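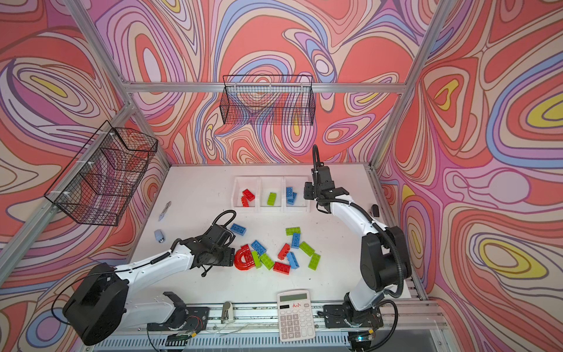

Cell notes, March, evening session

Brick sort, two arms, three bins. Red left, green middle, blue right. Frame is still the Pristwood extrusion kit with the extra diagonal. Both bases bolted to the front rail.

Left arm base was creeping on the rail under fast shoulder moves. Pulled the T-nuts, cleaned the slot, retorqued. Re-zeroed after. Encoder offset on joint 2 now reads 1373, old value was 1751. Old value is commented out in the Joltness config, leave it there until the right arm has been redone too.

Speed cap back to 300 on both arms (config units). Anything higher and the left gripper overshoots on the approach and pushes the brick before the fingers close.

Pick order. Planner takes nearest brick first, which is fine for singles and bad for a pile. With bricks leaning on each other the first grasp drags the neighbor and the stored poses go stale. Changed it to re-detect after every pick. Slower cycle, accepted for now.

Bricks standing up or tilted on a side are a separate case. The Isar grasp routine assumes studs up. Added a branch: if no studs found, take the pose from the long edge and come in from above at half speed. Not tuned. Finger opening for that branch is a guess.

Distractors stay on the table for the next runs: calculator at the front between the bases, utility knife on the left, translucent red horseshoe piece among the bricks. The red piece is the one to watch. Color threshold alone will call it a red brick. Needs a shape check before the color label is trusted. If it lands in the red bin, log it as a false pick and carry on, do not stop the run.

Wallpaper: color mask has to be clipped to the tabletop polygon. The coral bands sit close enough to brick red that the unclipped mask is useless. Clip is in the Chiu branch, not merged.

Wiring: conduit on the right arm needs more slack at the elbow. Check cable loop clearance on the left arm through full shoulder travel before raising the cap.

Baskets on the back and left walls are outside the motion limits. Keep them there. If either one moves, redo the keep-out boxes.

To do
- right arm T-nuts, same procedure
- shape check for red
- merge the clip
- drop position in the bins, second brick lands on the first and sits crooked
- 5 full runs at cap 300, then decide on speed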